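Metden Community Orchard: progress report to the Agyeman Fund
Prepared by Nives Caputo
Period covered: October to March

Dear Isauro,

What a winter! When you came out to see us in the fall, the lower field was still mostly brambles and you had to borrow boots. It has rows now, proper ones, and you can stand at the gate and see right down to the creek.

Planting
All 22 heritage apple trees from the Cludham nursery are in the ground, staked and mulched. We had hoped to start in November, but the ground was too soggy to get the truck down the slope, so most of the planting slid into February. Corrado Ruggiero laid out the rows and moved them twice to get away from the frost pocket by the north hedge -- a lot of extra digging, but I'm very glad he insisted. Two of the pears arrived with damaged roots, and the nursery is replacing them at no charge.

Money
We have spent $3,000 of the grant so far, mainly on trees, stakes and deer fencing. Fencing came in higher than the quote because the east side needed deeper posts. We covered the difference by buying used hoses and skipping the printed signs for now. Receipts are in the folder I sent with the last update.

Pruning classes
These have been the happy surprise of the season. Primo Fontana taught four Saturday-style morning sessions on the old trees by the road, and more people wanted in than we had saws for. Several of them have asked about grafting, so he is putting together a spring class with scion wood from Jultville. I can't wait for that one!
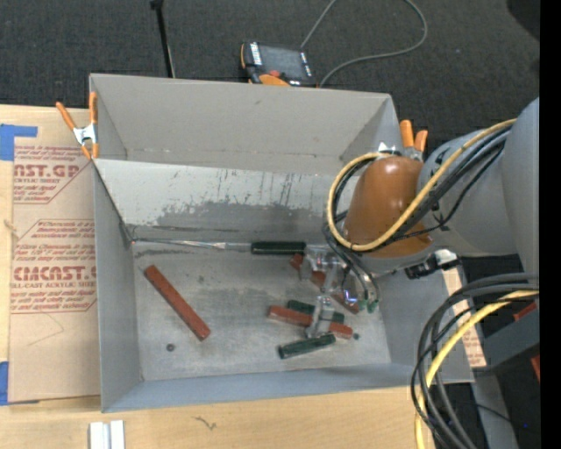

Water is the big job for the next few months. The well pump works, but the pressure drops badly by the time it reaches the bottom rows, and young trees won't forgive us for a dry June. Remo Barbieri is pricing a storage tank for the top of the slope and I should have his numbers to you by the end of April. If the tank turns out to be too much, we'll go with watering bags and a rota.

Could you let me know whether unspent sign money can be moved over to water? A short email is fine.

With thanks,
Nives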